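Clalley Shared Workshop
Project Gallery: Motley Gear Assembly Bench

The Motley bench is a member-built robotic assembly station on the second floor of the Clalley Shared Workshop. Work on it began in September, when the members of the automation group agreed to set aside one table for a single long-running build. The bench is intended to place small spur gears onto upright pegs, repeatedly and without assistance, and to serve as a practical exercise in gripping, alignment and fixture design for members who have completed the introductory course.

This page presents the bench at its present stage. It will be revised as the build proceeds. Members who require drawings, print files or program listings should refer to the project folder on the workshop server, which is kept under the name Jirkiren.

The task

The gear task was selected after two earlier proposals, one for sorting fasteners and one for stacking blocks, were set aside. A gear with a plain bore must be lowered onto a peg with very little sideways error. If the gear is tilted, it binds partway down, and the arm must release it and begin again. The task therefore makes heavy demands on both the hardware and the program, while the parts remain inexpensive and easily replaced.

Under the rules adopted by the group, a trial begins with the gears lying flat on the mat and ends when a gear is seated fully on its peg. A trial in which a member touches any part is recorded as void. Each session consists of 30 trials, and results are entered in the bench log before the station is shut down. 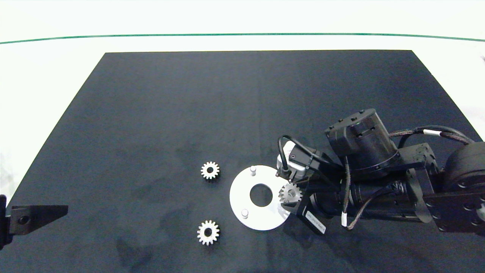
A gear in the jaws at the edge of the white two-peg plate, with two more gears on the mat.

The plate was drawn by members of the group and has passed through 6 revisions. In the first three, the pegs were too tall, and a gear that caught on the rim of a peg could lever the whole plate out of position. The present pegs are shorter. The large center opening was introduced to reduce printing time and has been retained in all later versions. Members are asked not to sand or file the pegs, as even a small change in diameter will make new results impossible to compare with earlier ones.

The dark mat was chosen for contrast. Trials on the bare white table were unsatisfactory, and the program frequently failed to find the outline of the plate. The mat shows the effects of regular use and will be replaced when the present series of trials is complete. Replacement mats must be matte. A glossy sample supplied for evaluation produced reflections that the program read as part edges.

Fingers and grip

Several finger designs have been tried, and the group has settled on an open form with a long slot in each finger. The slot allows the finger to flex slightly under load, so that a gear held off center is less likely to be thrown from the grip. It also shortens the print. The full design history, including the solid fingers used during the first month, is kept in the Jirkiren folder.
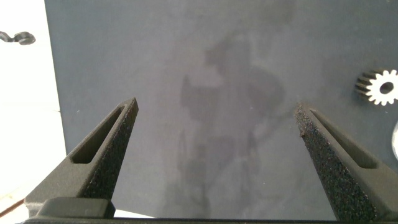

Printed fingers are treated as consumable parts. The inner faces should be inspected before each session, and any finger with a crack, a raised edge or a loose fit at the base must be exchanged in pairs. A finger should never be replaced singly. A new finger set against a worn one shifts the center of the grip, and the position must then be taught again. Spare pairs are stored in the labeled drawer beneath the bench, together with the correct screws and the hex key.

Results to date

In the most recent full session, two trials were void and the remainder were completed within the time limit. Average seating time is now around 33 seconds. The group considers this acceptable for the present stage and has directed its attention to the approach path, where the arm continues to slow more than is required before the gear reaches the peg.

Use of the bench

The bench may be used by members who have attended the Seo safety briefing, held in the main room each month. Long sleeves and loose cords are not permitted within reach of the arm. The stop button must be tested at the start of every session. Gears are to be returned to their tray at the end of the day, and the plate is to be left in place on the mat.

Requests for bench time may be made at the front desk or through the member calendar.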